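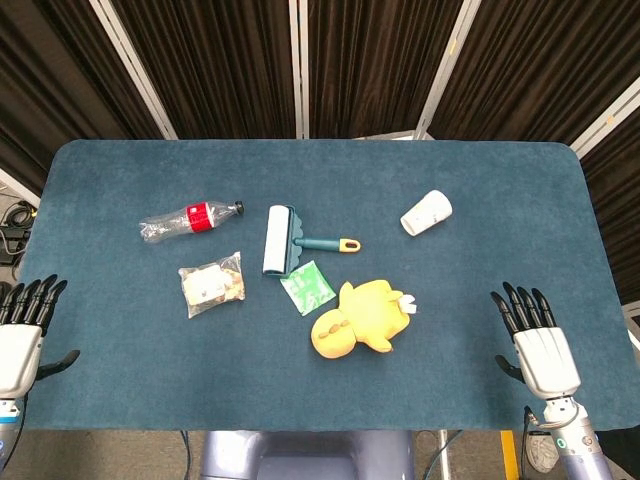 The teal mat, with the small stuff still on it.

I bought the mat in June to protect the top of the long table, and it has ended up deciding where everything in the room gets dropped. The surface is felt-like and a bit soft, so things don't slide or roll off. Stuff lands there and stays.

Empty bottles are the main offender. I used to line them up by the door and forget them. Now they go in a Voltby crate under the table, caps on, and I take the crate down when it's full. I don't bother peeling the labels.

Paper cups go straight in the trash. I tried rinsing and reusing them for a while and gave up after 2 weeks - they go soft at the rim and taste like cardboard.

The snack bag is harder. Crumbs get into felt and a damp cloth only pushes them further down. The best I've managed is to lift the mat by two corners, carry it outside and shake it, then go over it with a lint roller. A teal and yellow roller is easy to find on most surfaces. On a teal mat you have to look for the yellow end.

Flat packets I keep in an old Gondov cookie tin. I had a drawer for them before, and they slid to the back and I bought more of the same thing. The tin holds plenty and I can see what's in it when I take off the lid.

That leaves the yellow plush. It's too big for the tin and too light for the shelf, where the fan knocks it over. I still haven't cut off the tag. For now it sits on the chair during the day and goes back on the table when someone needs the chair.

Next job is the shelf from Indedach, which came with 4 brackets and screws for 2 of them. I've written to the store. Until they answer, the box stays in the hallway.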